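4.2 Reporting rules for simulated kitchen trials

Papers on household manipulation have a touching faith in the word "success". An object is moved, a percentage is printed, and the reader is left to guess whether the thing was put down or merely let go of. We reviewed 148 trial reports written under the Omero guideline, and 95 of them never said where a placement began or ended. The other 53 said so, though not always the same way twice.

The Bovside protocol, drafted by Mattes Hollmann and adopted here with minor grumbling, asks for four things. The supporting surface must be named before the trial starts. Release height must be logged, up to a limit of 20 mm. Fixed items near the target must be listed, including the dull ones. Contact with any of them must be reported even when the task is otherwise completed - a clause that has done wonders for our humility and very little for our averages.

We applied the protocol to the Flivlow kitchen, with its plank wall, dark wooden counter and a cutting board as the named surface. Figure 9 gives two views of the set-up.

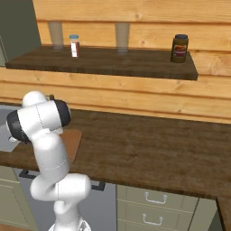
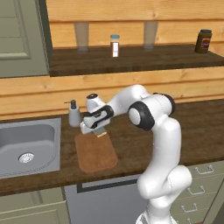

Figure 9. The simulated kitchen, with the white arm at the counter.

Two clauses caused trouble. Janssen's older checklist treats a closed gripper as proof of a grasp, a generous reading that we have dropped in favour of a lift test. The list of fixed items also grew longer than anyone enjoyed, and annotators began to write "shelf, etc." We now reject any form containing "etc." and return it to its author. Colour and label changes between runs are recorded separately, in the appendix, where we expect them to be left in peace.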